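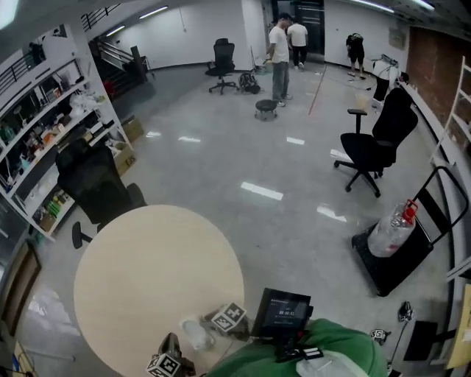

How to Land on the Short Strip at Galang in Skelletti

Sep 18, 2024

The Galang strip is my favorite place to fly in Skelletti, and it's also where most new pilots bend their first airplane. The runway starts right at the water, there are trees at the far end, and the wind loves to swing around just as you get low. Once you have a routine for it, though, it's so much fun that you'll want to go around and do it all over again!

This guide uses the Ferik, the little high-wing plane you get in the starter hangar. The steps work for the other light planes too, but the speeds will be different.

Before you start

Set up a free flight with Galang as your destination and choose the 5 mile start. You can begin closer in, but then everything happens at once and you never get the airplane settled. Leave the weather on Calm for your first few tries.

Go into Controls and check your throttle and elevator curves. The default elevator is very twitchy near the center (mine had the nose bobbing like a cork), so pull the sensitivity down a little and save it as a separate profile. If you fly with a keyboard, turn on Smooth Inputs. Give the trim two buttons you can reach without looking.

Step 1: Slow down early

As soon as the flight loads, bring the throttle back to a little under half and hold your altitude. The Ferik is slippery for such a small plane and takes its time slowing down. When the needle drops into the white arc, put down the first notch of flaps. The nose will want to rise, so push gently and trim until it flies hands off.

Step 2: Find your line

Look for the lighthouse on the left side of the bay. Keep it just off your left wing as you pass, then turn toward the strip. From there the runway should look like a long, thin triangle. If it looks short and fat, you're too low. If you can see all of it laid out like a map, you're too high – add the second notch of flaps and take off some power.

Step 3: Fly the numbers with pitch and power

Pick a spot just past the runway threshold and keep it still in the windshield. If the spot slides up, you're going to land short, so add power. If it slides down, you're going long, so take some away. Use the elevator for speed and keep the corrections small. I used to chase the needle all the way down, and my landings got better the very day I stopped.

Full flaps go down when you cross the beach. Expect a good bit of drag!

Step 4: Close the throttle and hold it off

Over the threshold, ease the power to idle and shift your eyes to the far end of the runway. Let the plane sink, then bring the nose up slowly and keep it coming. You want the main wheels to touch first, with the stall horn just starting to chirp.

Get on the brakes once the nosewheel is down. Raise the flaps too, so the weight goes onto the wheels. You should be able to make the turnoff by the fuel shed with room to spare.

If it goes wrong

Go around. Full throttle, hold the nose level until you have some speed, then bring the flaps up one notch at a time. Turn right over the water and stay clear of the trees. Skelletti doesn't take any points off for a go-around, and the climb out over the bay is gorgeous.

If you bounce, keep the nose where it is and add a touch of power. Shoving it forward is how you break the nosewheel.

Making it harder

Once Calm feels easy, try a crosswind from the left at 9 knots. Point the nose into the wind on the way in, then straighten it with the rudder just before you touch. After that, load the same approach at dusk in October, when the sun sits right at the end of the runway. The harbor strip at Buturness is a great next stop – wider than Galang, but with a hill in the way.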